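Stestness publica guia aberto de boas práticas para braços robóticos em tarefas domésticas

Documento reúne 61 recomendações para laboratórios e oficinas e fica em consulta até outubro

SERNANTHORPE – A Stestness publica nesta segunda-feira a primeira edição do Guia de Boas Práticas para Manipulação Doméstica, um conjunto de 61 recomendações para equipes que trabalham com braços robóticos em cozinhas, bancadas e outros ambientes parecidos com uma casa. O texto é gratuito, foi escrito em português e inglês e pode ser adotado por inteiro ou capítulo a capítulo.

O guia nasceu de uma dificuldade que quem trabalha na área conhece bem. As normas de segurança para robôs foram pensadas, em boa parte, para a fábrica: células delimitadas, peças repetidas, operadores treinados para um posto fixo. Uma bancada de pesquisa com eletrodomésticos é outra coisa. Os objetos mudam de um dia para o outro, a tarefa muda depois do almoço e as pessoas circulam muito mais perto da máquina.

"Queríamos um texto que alguém pudesse abrir na bancada, com o robô já montado, e usar naquela mesma manhã", diz Amparo Montoya, coordenadora do guia na Stestness. "Fico muito feliz com o resultado. Tem capítulo ali que eu gostaria de ter lido quando comecei!"

As recomendações foram redigidas a partir de 2.736 registros de sessão cedidos por equipes de Zurkstead e Sernanthorpe, nos quais os operadores anotavam a tarefa, a montagem usada e qualquer interrupção. Desses registros, 333 descreviam uma parada não planejada, e foi por eles que o grupo de redação começou.

O que diz o guia

O primeiro capítulo trata de tarefas com aparelhos elétricos, e a torradeira é o caso que percorre todo o texto. É um aparelho barato, que existe em quase qualquer cozinha e que junta vários problemas num espaço pequeno: aberturas estreitas, uma alavanca, um elemento que aquece e um alimento que se deforma quando apertado.
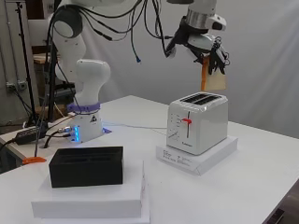

Braço robótico segura uma fatia de pão sobre as aberturas da torradeira. Foto: Stestness

Para esse tipo de tarefa, o guia pede que o ensaio seja dividido em duas fases. Na primeira, o aparelho permanece desligado da tomada e a equipe valida apenas os movimentos: aproximação, alinhamento, descida e soltura. Só depois de uma sequência completa sem correção manual se passa à segunda fase, com energia, sempre com um operador ao alcance do botão de parada. O nome desse operador vai para o registro da sessão.

Há também regras sobre a força de preensão em alimentos, sobre a troca do material de contato entre ensaios com comida e ensaios sem comida e sobre a altura mínima de aproximação, que deve ser medida de novo cada vez que o aparelho muda de posição ou de apoio.

O segundo capítulo é dedicado a cabos. Gualtiero Tedesco, engenheiro que assina essa parte, defende que o tema merecia até mais páginas.

"A gente passa semanas ajustando trajetória e dois minutos pensando no caminho do cabo", afirma Tedesco. "No guia, o cabo entra no planejamento desde o começo. O braço percorre toda a área de trabalho em velocidade reduzida, alguém acompanha a folga em cada junta, e isso se repete depois de qualquer troca de garra ou de câmera."

Pessoas em volta da bancada

O terceiro capítulo, sobre a presença de pessoas, foi o mais debatido na fase de redação. A versão inicial propunha uma única distância fixa para todos os casos. Depois das reuniões com as equipes de Zurkstead, o grupo optou por três situações – montagem, ensaio supervisionado e execução contínua –, cada uma com sua própria regra de circulação e seu limite de velocidade.

Thomas Ferraro, que conduziu os testes do capítulo em Sernanthorpe, conta que a mudança veio da prática. "Ninguém monta uma bancada de longe. É preciso chegar perto, mexer, voltar para a mesa, chegar perto de novo. Então a regra tem que acompanhar esse vaivém, senão ela fica na parede e a vida segue sem ela."
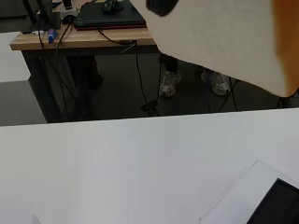 A marcação da zona de trabalho é o ponto de partida do capítulo: antes de energizar o braço, a equipe define até onde ele alcança e por onde as pessoas passam. O levantamento inclui o mobiliário vizinho e precisa ser feito também do ponto de vista do robô, com a câmera do punho. Uma vista dessas pode mostrar de alguém apenas a parte de baixo das pernas e os tênis, ao lado da mesa onde está o notebook, e por isso o guia estabelece que a imagem do punho nunca serve sozinha para confirmar que a área está livre. A confirmação é feita por uma pessoa, em voz alta, e repetida a cada retomada. O mesmo levantamento registra os cabos que descem das mesas próximas até o chão, para que fiquem fora da rota de quem precisa alcançar a parada de emergência.

O quarto e último capítulo cuida dos registros: o que anotar, por quanto tempo guardar e como descrever uma interrupção de modo que outra equipe consiga aproveitar a informação. Traz um modelo de ficha com 2 páginas, pronto para impressão.

Primeiras adesões

A Oficina Sorrentino, que forma técnicos em automação em Zurkstead, já incorporou o guia às aulas práticas. Os alunos preenchem a ficha do quarto capítulo desde a primeira sessão na bancada.

"A turma pegou o hábito muito rápido", relata Ebere Olaniyan, instrutora da oficina. "O que mais me animou foi ver os alunos discutindo a ficha entre eles, querendo saber por que o colega tinha parado o braço naquele momento. A conversa ficou bem mais técnica."

Aldo Cocco, responsável pela manutenção dos equipamentos da oficina, participou da revisão do texto e acrescentou uma lista de verificação para o início do turno: fixação da base, estado dos dedos da garra, conectores e resposta do botão de parada.

Consulta aberta

A edição publicada agora é a primeira, e a Stestness espera que seja bastante rabiscada. Comentários podem ser enviados até o fim de outubro por laboratórios, escolas, fabricantes e operadores individuais. Cada contribuição receberá resposta por escrito, e as alterações aceitas serão publicadas com a respectiva justificativa.

A equipe tem interesse especial em relatos sobre tarefas que ainda não estão cobertas – lavar louça, dobrar roupa, abrir embalagens – e em montagens com mais de um braço na mesma mesa, assunto que deve ganhar capítulo próprio na próxima edição.

Sobre a Stestness

A Stestness é um grupo independente com sede em Sernanthorpe, dedicado a segurança e métodos de ensaio em robótica de manipulação. Publica guias de acesso livre e promove sessões práticas para equipes de pesquisa e ensino.

Contato para a imprensa: Amparo Montoya, coordenação do guia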